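Tips > Kitchen > Stains

Print this page | E-mail to a friend
204 shares | 11 comments

Coffee and tea stains on white folding tables

Every spring somebody swears by a new miracle for these. Lemon juice, toothpaste, denture tablets. I've tried most of them on my own table and I remain unimpressed. Plain baking soda and water, left on for 20 minutes and wiped with a soft rag, did as well as any of them.

Skip the $9 Trandorix paste. It smells like a dentist's office, and the label promises things no paste can do. 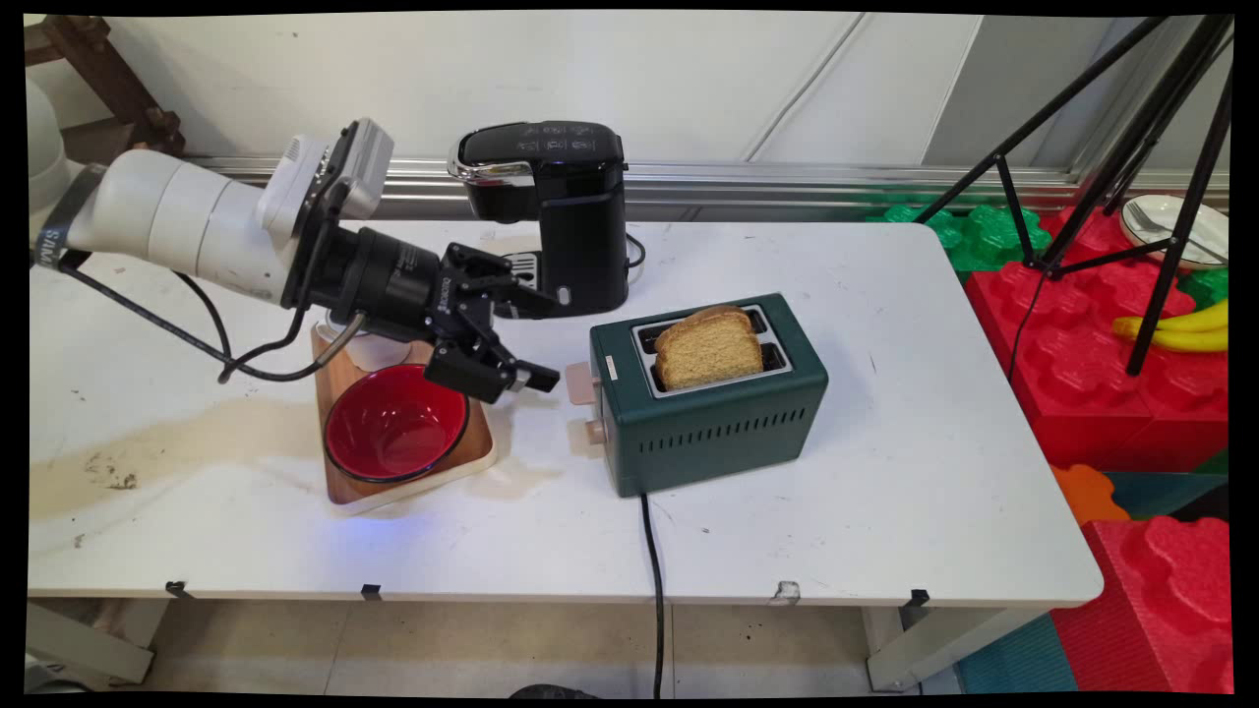 Rhydian Pritchard wrote in to say that baking soda only lightened his tea ring, and that dish soap under a hot wet towel overnight got the rest. Maybe. I'd want to see it on an old stain before I believed it.

Bleach I don't trust on plastic. It left my table chalky, and the chalky patch now grabs every spill. If you must use it, try the underside first.

11 comments | Print | E-mail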